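Zukstead hinged mailer boxes, small size, pack of 30

I bought these in May to replace the plain tuck-top cartons I had been getting from Vidwood. I sell hard candy and a few foil-wrapped chocolates by mail from my kitchen, mostly small orders, and I wanted a box that opened like a proper lid and didn't need tape on the bottom. I'm on my third pack now, so I have a fair idea of what they do well and where they fall short.

They ship flat, bundled with a paper band. The band was torn on one pack and the top box had a bent corner, but it folded up fine and I used it. The cardboard is brown inside and out. There is no coating and no printing, which suits me. If you want white or a color, Zukstead doesn't sell this size that way.

**Putting them together**

The first one took me several minutes. The instruction sheet is a single drawing and it skips the step where the side walls roll over and lock into the floor. Once I had done a few, I stopped thinking about it. You fold the sides up, tuck the corner tabs in, roll the walls over, and push the locks down until they click. Go slowly on the locks. If you push one in crooked it tears the slot a little, and then that wall never sits quite flat.

The creases on the lid are good. They were cut cleanly on every box except 2, and on those I ran a butter knife along the line before folding. 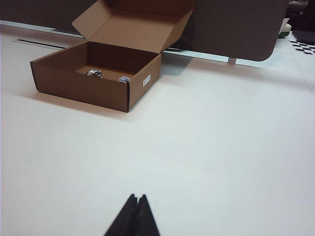 Packing is where I have the most to say, good and bad. The walls are low enough that I can reach in without bending anything, and I can set an order down and check it against the slip before closing up. The lid stays up by itself while I do this, which the Vidwood cartons never did. The trouble is the amount of floor. With just a couple of small foil-wrapped pieces in it, most of the bottom is bare cardboard, and anything that light will slide from end to end in the mail. You have to fill it. I use crumpled tissue under and on top, and a strip of it down each side. That adds to the cost of every small order and I should have counted it when I was comparing prices.

For bigger orders the size is right. A half-pound bag of candy fits with a card on top and very little filler.

**Labels**

The outside takes labels well. Paper shipping labels stick on the first try and don't lift at the corners. I put a small barcode label on the side so I can read it when the boxes are on the shelf, and the big address label goes on the lid. You get one chance, though. Peel a label off and it takes the top layer of the cardboard with it. I ruined one box on order 2058 that way and had to start over.

**In the mail**

I sent test boxes to two people before using them for customers. Yoshinori Tsuchiya got his with one corner pushed in and the lid still shut. Emerson Queiroz got his in good shape, but the side tabs had worked partway out. I now put one piece of paper tape across the front of every box. The listing says no tape needed. I would not trust that for anything going more than a town or two.

Dampness is the other weak spot. I left a few made-up boxes in the garage over a wet week and the walls went soft. They came back somewhat after drying indoors, but the lids didn't close as squarely. Keep them flat and inside until you need them.

**Compared with others**

The Vidwood carton is cheaper and goes together faster, but it needs tape top and bottom and looks like a parts box. The Baluyot mailer is the nicest of the 3 I have tried. It has thicker board and a tighter lid, and it costs enough more that I only use it for holiday gift orders. The Zukstead sits between them. For everyday orders it's the one I keep buying.

I get mine from the packing supply counter at Landonby. They only carry the small and the large. I'd buy a size smaller than this if there was one, and I've asked them about it.

**Good:** clean creases, lid stays up while packing, labels stick.

**Not so good:** poor instruction sheet, too roomy for very small orders, tabs need tape, goes soft in damp air.

Four stars out of five. I would take off another half if I only sent tiny orders.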